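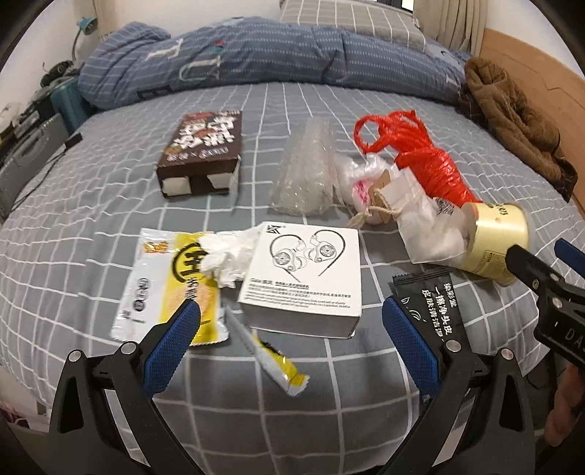 A boxed pair of earphones among packaging on a gray sheet with a white grid pattern.

The recruitment round at Lestano Savings closes on 3rd December, and candidates for its junior officer posts will sit a paper that has changed more than the notice suggests. General banking knowledge now carries 17 marks. The old section on bank slogans and head office addresses is gone.

In its place are 12 questions on how money moves between accounts. Candidates should know the difference between gross settlement, in which each payment is settled singly, and net settlement, in which payments are offset and only the balance is paid. They should also be able to say who bears the loss if a member bank fails before a net cycle ends.

Tetsuya Okabe, who sets practice papers for the Wada study center, expects most marks to be lost on reserve ratios. "People learn the rate and skip the base it applies to," he says. His course gives three sessions to the topic and works through deposits, borrowings and exempt balances in turn.

Genance, the testing firm, last revised the syllabus in April. Wrong answers still carry a penalty and blanks do not. Calculators are not allowed, and rough work must be handed in with the answer sheet.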